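Proyecto de aula: la merienda compartida de la residencia

Asignatura de Vida Cotidiana y Consumo, grupo de tarde
Autoras y autor: Rungnapa Saithong, Kulap Rattanakul y Kuldeep Rana
Entregado el 7 de octubre de 2020

1. De dónde salió la idea

En la residencia Phuthong todo el mundo guarda comida en la habitación. Bolsas a medio abrir en el cajón, galletas debajo del escritorio, caramelos en los bolsillos del abrigo. En marzo empezamos a preguntarnos si se podría juntar todo eso y repartirlo mejor, y al final lo convertimos en trabajo de curso. ¡Nos hizo muchísima ilusión que nos lo aprobaran!

Queríamos saber qué picotea la gente cuando estudia, qué acaba olvidado en el fondo de una bolsa y si un sistema muy sencillo de clasificación ayudaba a que se tirase menos. Repartimos 115 cuestionarios en papel y nos devolvieron 70 contestados, que para una semana con exámenes nos pareció una maravilla.

2. Cómo trabajamos

Primero probamos en la cocina de la planta, pero siempre había alguien cocinando y el mármol estaba ocupado. Así que nos pasamos al dormitorio y usamos la cama como mesa de clasificar. Tiene más superficie que cualquier escritorio de la residencia y la sábana gris de cuadrícula blanca nos vino muy bien: los envoltorios de colores se distinguen enseguida, hasta los caramelos sueltos. Encima va la manta morada, que recoge los paquetes pequeños.

Las bolsas de la compra se quedan atrás, de pie contra la pared, y lo que está por ordenar se extiende delante. Después se coge cada paquete, se lee la etiqueta y se decide el grupo. Acordamos estos: dulces blandos, caramelos, galletas y salados. Suena fácil, pero tuvimos discusiones larguísimas (¿un turrón crujiente con galleta dentro es dulce blando o galleta?) y Kulap tuvo que redactar una nota de criterios que fuimos corrigiendo casi a diario.
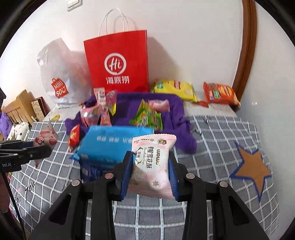 Con los envases en otro idioma íbamos más despacio. Kamonchanok Kaewsai, compañera de otro grupo, nos ayudó con las etiquetas en chino y gracias a ella dejamos de clasificar por el dibujo, que engaña bastante. Los sabores los apuntábamos en una columna aparte – al principio no la teníamos y hubo que repasar una tarde entera de notas.

3. Lo que encontramos

Lo dulce gana con mucha diferencia en los cuestionarios. Las patatas fritas se compran para compartir y las galletas para una misma, o eso contesta la gente. Lo que más se olvida son los formatos individuales: se sacan de la bolsa grande, se dejan en cualquier sitio y aparecen semanas después.

También nos sorprendió el papel de las bolsas. Casi todas las personas encuestadas reutilizan las de papel con asas y las tienen de despensa en un rincón. Por eso nuestra propuesta final no pide comprar cajas nuevas, basta con una bolsa por grupo y un papelito con la fecha más próxima.

4. Dificultades y próximos pasos

Perdimos 4 cuestionarios por el camino y no anotamos bien los pesos de la primera tanda, así que esa parte no la hemos incluido. Sunee Nuchit, nuestra tutora, nos sugirió repetir la clasificación con otra planta y comparar. ¡Nos encantaría! Kuldeep ya ha preparado una hoja de registro más limpia, con espacio para el sabor y para el tipo de envase, y la dejaremos en la sala común para quien quiera continuar.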